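# Capítulo 4. El inventario en el alquiler vacacional

Una vivienda que se alquila por semanas cambia de ocupante muchas veces al año. Entre una salida y la siguiente entrada suelen quedar pocas horas, y en ese intervalo hay que limpiar, reponer y comprobar que todo lo que figura en el contrato sigue en su sitio. El documento que permite hacer esa comprobación es el inventario.

En el capítulo anterior se estudió la reserva y el pago de la señal. Este capítulo se ocupa de lo que el huésped recibe al llegar y de lo que debe devolver al marcharse. Se verá cómo se redacta un inventario, quién lo firma, qué relación guarda con la fianza y cómo se tramita una discrepancia.

## 4.1 Concepto y función

El inventario es la relación escrita de los muebles, aparatos, ropa y menaje que se entregan con la vivienda, con indicación de su estado. Se adjunta al contrato como anexo y tiene el mismo valor que el resto de las cláusulas si las dos partes lo han firmado.

Cumple una función de información, porque el huésped sabe con qué cuenta antes de hacer la maleta, y otra de prueba. La segunda es la que origina más conflictos. Cuando falta una manta o aparece rota la puerta de un armario, la reclamación solo prospera si se puede demostrar que el objeto estaba allí y en buen estado el día de la entrada.

Conviene distinguir el inventario de la ficha comercial. La ficha se publica en el anuncio y describe la casa a grandes rasgos: dormitorios, distancia a la playa, aparcamiento. El inventario es interno, se ordena por estancias y no lleva adjetivos de venta. «Cocina muy completa» vale para la primera; en el segundo hay que escribir cuántas sartenes hay y de qué diámetro.
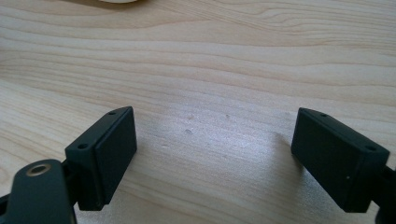 **¿Quién debe firmar el inventario cuando el propietario no está presente en la entrega?**

Lo firma la persona que entrega las llaves, siempre que disponga de una autorización escrita del propietario. La autorización se conserva junto al contrato y se muestra al huésped si la pide.

## 4.2 Un caso de partida

Montserrat Ocampo es propietaria de una casa con 4 dormitorios que alquila de junio a septiembre a través de la agencia Manitia. El inventario original lo redactó ella misma y ocupaba media página. Decía, por ejemplo, «vajilla para toda la familia» y «ropa de cama suficiente».

En julio la casa se alquiló a Uriel Quezada, que dejó una fianza de 1000 euros. Tras la salida, la agencia retuvo 289 euros por piezas de vajilla que faltaban y por una lámpara de mesilla dañada. El huésped aceptó el cargo de la lámpara, que él mismo había comunicado por teléfono, y rechazó el de la vajilla. Alegó que el documento no indicaba ninguna cantidad y que, por tanto, no podía saberse qué faltaba.

La agencia encargó el expediente a Esperanza Figueroa, que revisó el contrato, el anexo y las facturas de compra aportadas por la propietaria. Las facturas acreditaban la adquisición de la vajilla, pero eran de dos temporadas antes y no probaban que las piezas estuvieran en la casa el día de la entrada. Se devolvió la parte discutida y se redactó un inventario nuevo, dividido por estancias, que pasó a tener 19 apartados.

A lo largo del capítulo volveremos sobre este expediente. El texto íntegro de los dos inventarios, el antiguo y el nuevo, está en el anexo C.

## 4.3 Contenido mínimo

Un inventario utilizable recoge como mínimo estos datos:

- dirección de la vivienda y número de contrato;
- fecha y hora de la entrega;
- relación de objetos por estancia, con cantidad;
- estado de cada objeto, con los desperfectos ya existentes;
- lectura de los contadores, si los suministros se pagan aparte;
- número de juegos de llaves;
- firma de ambas partes en todas las hojas.

Los desperfectos previos se anotan con palabras concretas. «Usado» no sirve. «Arañazo en el lateral izquierdo del cabecero» sí.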